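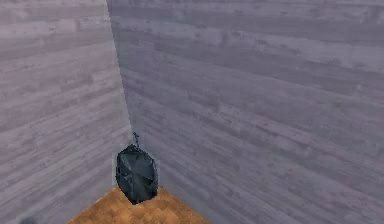 Equipment Planning Coordinator, Simulation and Robotics (fixed term, part time possible)

Rirnier is hiring a planning coordinator for its indoor robotics program. The person in this job will work out what we need to buy, when we need to buy it, and what it will cost to keep running after the purchase. The program tests floor robots and fixed arms on household pickup tasks, first in rendered rooms and then in a physical test space. Up to now the engineers have done their own ordering. That worked while the program was small, but we have ended up with two brands of battery that don't share a charger and a shelf of mounts that fit nothing we own.

The position is for 2 years. It is based at our Lalska office, with one or two days a week from home once you have settled in.

About the work

Most of our early testing is done in simulation. A room is built from simple parts - plank-textured walls, a wood floor, an item to deal with, such as a dark, crumpled object in a corner - and the engineers run the same task in it many times with small changes. Corners matter a great deal to us. An arm that reaches an item in open floor may not reach one with a wall on either side, and the choice of arm, wrist and mobile base depends on which of those jobs we decide to pay for.

You will not be asked to build the rooms or write control code. You will be asked to read the test results, talk to the people who ran them, and turn what they say into a purchasing plan that our finance office can approve. Sometimes the plan will be to buy nothing this quarter. We would like someone who is comfortable writing that down and sending it.

What you will do

Keep the equipment plan for the program, covering arms, mobile bases, grippers, sensors, computers for rendering, and spare parts.

Write requirements for each larger purchase together with the engineers. We expect reach, payload, footprint, power, noise and software support to be covered every time.

Ask for quotes, compare them on the same terms, and recommend one. Quotes often leave out shipping, installation, training or the yearly software fee. You will find those figures and add them in.

Set up loans and trial periods with suppliers before we commit. Anything over $3,000 needs a trial or a written reason for skipping it.

Work out what should be bought, leased or rented. Rendering hardware in particular goes out of date quickly, and our current mix was never planned.

Keep a list of what we own, where it is, what condition it is in, and when its warranty ends.

Plan replacement of wear items such as finger pads, cables, wheels and batteries, so that testing doesn't stop for a part that could have been ordered a month earlier.

Prepare the equipment section of the annual budget. The first draft is due in June and the final version in September.

First projects

The first is the arm purchase. Engineers have a short list of models and a set of simulated tasks to compare them on, including pickup from corners and along walls. You will run the cost side of the comparison and write the recommendation. The budget for this has been set aside, but the order has not been placed.

The second is the Hunora test space, a rented unit where the physical version of the rooms will be built. It needs flooring, movable wall panels, power outlets, storage and a charging area. The lease is signed. You will plan the order of purchases and deal with the landlord about electrical work.

After that comes a review of our maintenance contract with Demissie, which services the mobile bases. The contract renews by itself unless we act, and we would like to know before then whether the cover matches how we use the machines.

What we need from you

At least 2 years of work in purchasing, lab management, facilities planning, production planning or something close to these.

Good spreadsheet skills. You should be able to build a cost model that another person can follow and change without calling you.

Clear written English. Our purchase requests are read by people outside the program who have never used a robot.

Patience with technical detail. You don't need an engineering degree, but you should be willing to ask what a term means and keep asking until it makes sense.

Useful, but not required

Experience with automation equipment, either on a factory floor or in a research lab. Knowledge of import rules and duties. Some familiarity with safety requirements for machines that share space with people. Any work with simulation software, even as a user.

Hours and conditions

The job can be done full time or at 75 percent. Please tell us in your application which you want. Core hours are 10 a.m. to 3 p.m. and the rest of the day is yours to arrange. Travel is light, mainly visits to supplier showrooms and the occasional trade show, and it is paid for by us.

The office is on one floor with an elevator. The Hunora unit has a ramp at the loading entrance. Some deliveries are heavy, but lifting them is not part of this position.

Salary follows the Rirnier pay scale for coordinators. The scale is sent to everyone invited to interview.

How to apply

Send a resume and a cover letter of no more than one page through the careers form on the Rirnier website. In the letter, please describe one purchase you planned or took part in that cost more than expected, and what the extra cost was for. We read this part closely. Leave out anything your employer would consider confidential.

Interviews have two parts. The first is a conversation by video. The second is in person at Lalska and includes a short exercise with three supplier quotes and a spreadsheet. The quotes will be sent to you the day before.

Applications close at noon on the last day of April. Questions about the job can be sent through the same form - choose "equipment planning" as the subject.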